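Keeping Squeeze Bottles Flowing: Glue, Mustard and Everything Between

Posted by Nisha Awasthi in Kitchen & Workbench

Squeeze bottles end up everywhere in a house. There are three in my refrigerator door, a couple by the stove and a row of them over the workbench in the garage. Most of the trouble they give comes down to the tip, and most of it can be fixed at the sink.

Clearing a clogged tip

Take the cap off before you try anything. Poking a pin down from the top pushes the plug farther in, and it will come back the next time you squeeze. Stand the cap in a cup of hot tap water for five minutes, then run a wooden toothpick through from the inside. For dried mustard or ketchup that is usually enough.

Oil and honey need dish soap in the water. Craft paint needs a longer soak, overnight if it has been sitting since last November. White glue softens in warm vinegar. Wood glue that has set hard won't come out cleanly, so buy a new cap. 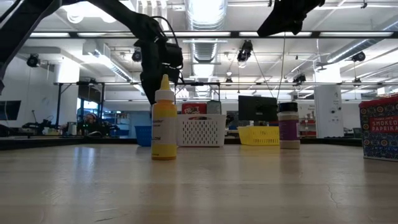

Yellow squeeze bottle with a pointed nozzle and a white screw cap.

Cutting a new nozzle

If the nozzle comes sealed, cut less than you think you need. Start close to the tip with a sharp blade, straight across for dots and at a slant for lines. Try it on scrap paper. You can always take off a little more.

A finishing nail makes a fair stopper for a glue bottle. Use a galvanized one, as plain steel will rust and stain the glue. In the kitchen, use the cap that came with the bottle, or a square of plastic wrap held on with a rubber band.

Storing them

Thick sauces keep best upside down. A deep mug or a cut-down milk carton will hold two or three. Thin liquids such as vinegar and soy sauce should stand upright or they will drip. Paints and glues go upright too, away from the furnace and off an unheated floor in winter. Wipe the threads before you put the cap back on.

Never put glue or paint in a bottle that once held food, even with a label on it. Santosh Saxena wrote in from Uvadstead to say he marks his shop bottles with a band of red tape at the shoulder, where it shows even in a crowded drawer. I have started doing the same.

Refilling without a mess

Set the bottle in the sink or on a tray. If you have no funnel, spoon the sauce into a freezer bag, snip one corner and squeeze it in. Leave an inch of space at the top. Wash and dry the bottle completely between fills, and don't add new sauce on top of old.

The surface you work on

Drips are easier to deal with on a wood top that has been looked after. Scrape up glue while it is still rubbery, using an old plastic card held flat.

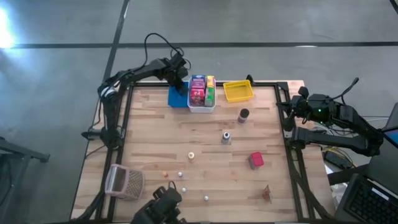 For a bare butcher-block counter, rub in food-grade mineral oil, let it sit for a few hours and wipe off the extra. I do mine every 7 weeks or so, and more often when the heat is on. Mustard and turmeric stains fade with lemon juice and coarse salt, rubbed along the grain and rinsed right away. Don't let vinegar stand on the wood. If the top has a hard finish, skip the oil and use a damp cloth with a drop of soap.

Next time: jar lids that won't turn, and what to do with the ones that won't seal.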